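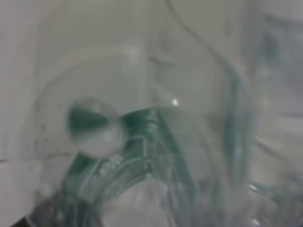

Converting note plus extension, investor wants pro rata in writing before the next round

Asked 26th August in Early-stage funding

We are a two-founder company (Delaware C corp, product name Trotik, inventory software for small commercial kitchens). We raised on convertible notes from four angels and one small fund, Ristetside. The notes mature in July next year. Cap and discount are standard, interest accrues and converts.

We are now talking to a new lead for a priced seed round. Ristetside has asked for a side letter giving them pro rata rights in the seed and in "all subsequent financings," and they want it signed before they agree to extend the maturity date. The angels have not asked for anything.

Questions:

1. Is it normal to trade pro rata for a maturity extension?
2. Does the new lead get a say in this, given there is no term sheet yet?
3. If we sign with Ristetside, do we have to offer the same to the angels? One of the angel notes is only $2,000 and I do not want that person on a rights list forever.

We have 206 paying accounts and revenue covers hosting and one salary, so we are not in immediate trouble, but we would not be able to repay the notes at maturity. I have read the notes twice. There is an amendment clause that says "majority in interest of the holders."

Answer 1 (accepted)

Taking these in order.

1. It is common enough. A maturity extension is a concession and holders ask for something in return. Usual asks are a lower cap, a higher interest rate, or pro rata. Of those, pro rata limited to the next round costs you the least. The phrase "all subsequent financings" is the part to push back on. Offer pro rata in the next qualified financing only, ending at the close of that round. After that, rights are governed by the investor rights agreement you sign in the seed, and Ristetside will either meet the major investor threshold or not.

2. No formal say, but in practice yes. A lead who wants a target ownership percentage will look at every side letter during diligence. If existing holders can take a large part of the round, either the lead gets less or you sell more of the company. Put a sentence in the side letter stating that it terminates and is replaced by whatever the seed documents provide. Leads ask for this anyway.
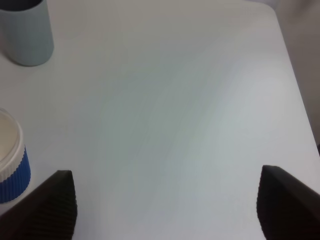 Also define what the percentage is measured against. "Fully diluted" should say whether it includes the unissued option pool and the pool increase that comes with the seed. The difference looks minor on paper and causes most of the arguments at closing. Calculate it as if the notes had converted immediately before the round, using the cap or the discount, whichever applies.

3. Read the notes for a most favored nation clause. If there is one, the angels may be entitled to the same terms or at least to notice. If there is none, you are generally free to give a right to one holder by side letter. A major investor threshold in the seed documents will deal with the $2,000 note. Set it by share count or by dollars invested.

On the amendment clause: "majority in interest" normally means by outstanding principal. Add up the principal. If Ristetside holds over half, their signature may extend all the notes at once. If they hold less, the angels together may be able to extend without Ristetside, and your negotiating position is much better than you think. Check first whether the notes were issued as one series under one purchase agreement. If each is a stand-alone document, the clause may not work across them.

Have counsel confirm all of this against the signed copies. Drafts and signed versions differ more often than they should.

Answer 2

We did an extension last year with no side letter. Sent a one-page amendment, 12 months, same terms, everyone signed. Our biggest holder was friendly though. I would ask for the extension first and see what they say.

Answer 3

Agree with Answer 1 on the scope. One addition: model it before you reply. We used a template called Bestow, but any spreadsheet with a conversion tab will do. Run the round with Ristetside at full pro rata and again at zero, and look at the lead's percentage in both. If the lead stays above target in both cases, concede the point and spend your time on the pool size.

Comment from the asker: Notes are one series, one purchase agreement. No MFN clause. Ristetside holds 41% of principal, so they cannot extend or block on their own. Will offer next round only with termination at close.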